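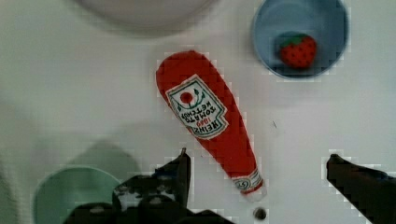

Llevo 51 años leyendo periódicos y todavía desconfío de las encuestas que llegan justo antes de votar. La última, de la consultora Grasso, entrevistó a 1,017 personas y le da al alcalde una ventaja de 4 puntos. Muy bien. ¿Quién la pagó? El informe no lo dice.

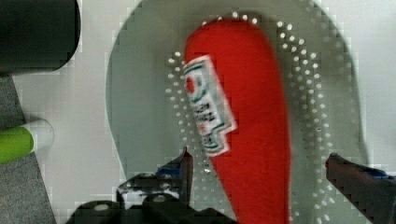 El peluche rojo, con su etiqueta blanca de borde verde.
Clive Pearce, que dirige la campaña, habla de "un mandato claro" - lo mismo que decía en noviembre, antes de perder el referendo de Misten. Yo esperaría a que publiquen el cuestionario.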